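Drurnia hand gripper kit - readme and first impressions
Last touched 23 April 2026

I've had the Drurnia kit on my desk long enough to have opinions, so this file is half data card and half review. If you only want the recordings, skip down to the folder notes.

What you get

Two black hand-held grippers, a cable for each, a bag of spare finger pads and a printed quick start sheet (keep the sheet, the PDF is older and wrong about the charging light). The kit is sold by Kindberg, who shipped mine in 4 days. Setup took me 60 minutes, most of it spent hunting for the right USB port!

What I recorded

177 takes in three tasks, all done sitting down, one gripper in each hand:

- dish: put the sponge in the soap dish
- box: put the sponge in the clear container
- swap: move it from one to the other and back

I threw out more than 3 takes because I bumped the table, and then stopped keeping track. The bad ones are in a folder called rejects if you like that sort of thing.

How it feels

Light, a bit front-heavy, fine for short sessions. The fingers close smoothly and I like how thin they are - getting under a soft edge is easy. The cable is my main gripe. It tugs at your wrist when you reach across, and I ended up planning my moves to suit it. I tried the Yensuk set last July and its grip was comfier, but the calibration drove me up the wall.

Table layout

Green soap dish with the white ribbed insert on the right, peach sponge just below it, clear plastic container up near the top. Start with the right gripper next to the sponge and the left one down in the near corner. 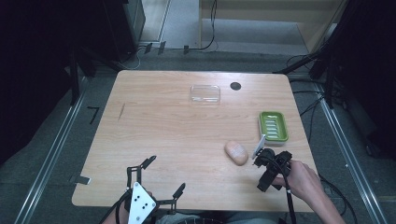 Folders and names

Everything sits under donudance/, which is also the name of the loader script. Each take has its video, the gripper log and a one-line note from me. Some notes just say "meh". Run the script with --check first, it will grumble if a log is missing.

Known problems

Left gripper logs start a hair late in the swap takes. I haven't fixed that yet.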